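Flunby Help: Offline Maps and Storage

Frequently asked questions

How do I save a map area for use without a connection?

Open the area in the Flunby app, tap Save Area, and drag the corners of the box until it covers the region you need. The estimated download size is shown under the box. Tap Download and keep the app open until the progress bar closes.

Is there a limit on the size of a saved area?

Yes. A single area can cover up to 2,000 square miles. Larger regions must be split into separate areas. Adjoining areas may overlap; tiles that belong to both are stored once.

How much space does an area use?

This depends on the layers selected. The base layer is small. Contour lines and shaded relief add more, and satellite imagery adds the most. Imagery is off by default for offline areas and has to be turned on for each one.

Which layers work offline?

Base, contours, shaded relief and satellite imagery. Weather and road closures are live layers and are hidden when the device has no connection.
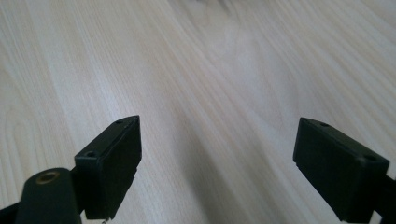
2 min read

Can I move saved areas to a memory card?

On Android, yes. Go to Settings, Storage, Map Location and select the card. The app must restart before the change takes effect. If the card is later removed, its areas are listed in gray and cannot be opened. This option is not available on iPhone.

Does search work offline?

Place names inside a saved area can be searched. Street addresses cannot. Coordinates can be entered in decimal degrees or in degrees and minutes.

Can I import areas saved in Pullell?

No. Pullell stores its tiles in a different format. Waypoints exported from Pullell as GPX can be imported, up to 200 per file. Split longer files before importing.

Why does my saved area look blurry when I zoom in?

The area was saved at Standard detail. Open it, tap Edit, change Detail to High and download again. The old tiles are replaced.

How often are saved areas updated?

Map data is rebuilt in January and July. Saved areas are not updated automatically unless Update on Wi-Fi is turned on.

An area is stuck on "Verifying." What should I do?

Close the app and reopen it. If the message is still there after 2 restarts, delete the area and save it again. Waypoints are stored separately and will not be lost.

Related: Importing GPX files | Changing units | Battery use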